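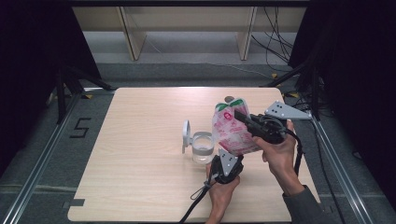 *2 min read*

## Carton drips down the front when pouring into the short tumbler

**Status:** open, much improved
**Logged by:** Setareh Kordestani
**Where:** breakfast room, Javthorpe

Right, second month of this and I'm fed up of wiping the table, so I'm writing it all down in one place. The small gable-top cartons dribble. You tip one over the short glasses, the first bit goes in lovely, and then a trickle runs back under the spout, down the printing and onto the wood. The old Dalmont bottles never did it!

**What I've tried**

**Opening the spout wider.** Helped a bit. If the fold is only half pushed out, the milk comes in a blob and then creeps back. Pressing both sides flat with a thumb first is better, though I've torn two doing it.

**Pouring from higher up.** Worse. Splashes everywhere, and the tumbler is so short that anything with a bit of force bounces straight out again.

**Pouring slower.** Also worse, which surprised me. A slow pour is exactly when it clings to the carton. It wants a definite tip and a definite stop.

**Corner right over the glass.** This is the one. Get the low corner over the rim before anything comes out, with the top leaning in, and whatever runs down the side lands in the glass too. I did my practice runs with water so I wasn't wasting milk — 80 ml a go, over and over, and the table stayed dry for most of them.

**A bigger glass.** Works, obviously, but the Utavari tall ones hold far more than anyone wants at breakfast and they don't fit the shelf.

**Still not sorted**

- A brand new carton, full to the top, still glugs on the first pour. I've been doing that one over the sink.
- The 1000 ml cartons are too heavy for me to stop cleanly one-handed. I've gone back to ordering the 200 ml ones for now (dearer, I know).
- There's a pale mark on the other table where a puddle sat overnight in January. Tried a damp cloth and a bit of oil — no change. I'll put that on its own ticket.

**Update, 4.15 pm:** Pan asked whether giving the carton a little twist at the end would help, like you do with a wine bottle. Tried it three times. Two clean, one drip on my sleeve. I'll have another go tomorrow with a fresh carton and add it here.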